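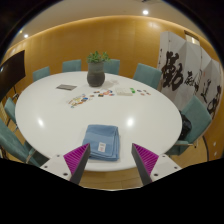 Intern > Newsletter > Technik und Beschaffung

Handgreifer: Bedarf für das nächste Planungsjahr

Drucken | Per E-Mail senden

Für die Aufnahme von Greifdaten an Textilien sind im kommenden Haushalt 11 Handgreifer vorgesehen, davon 4 als Reserve. Das Angebot von Sendon liegt bei 959 Euro netto je Gerät, einschließlich Kamera und Halterung. Irkano hat ein vergleichbares Gerät angeboten, berechnet die Kamera aber gesondert.

Nicht im Gerätepreis enthalten sind die Backeneinsätze. Sie gelten als Verschleißteil und werden über die Kostenstelle Verbrauchsmaterial gebucht – bitte nicht als Investition anmelden. Angesetzt sind rund 27 Paar für das Jahr. Einsätze anderer Hersteller passen nur, wenn das Lochbild der Trägerplatten übereinstimmt; vor der Bestellung ist die Zeichnung anzufordern.

Speicher und Ladetechnik werden getrennt beschafft. Der Rahmenvertrag mit Mokgethi deckt beides ab und läuft bis August. Für gefaltete Ware wie Handtücher reicht die vorhandene Ausstattung an Tischen, zusätzliche Möbel sind nicht eingeplant.

Offen ist die Wartung. Goscombe bietet eine Pauschale je Standort an, Sendon rechnet nach Aufwand ab. Bis zur Entscheidung bleibt die Position im Plan gesperrt.

Kontakt: Redaktion Technik und Beschaffung | © Alle Rechte vorbehalten | Nach oben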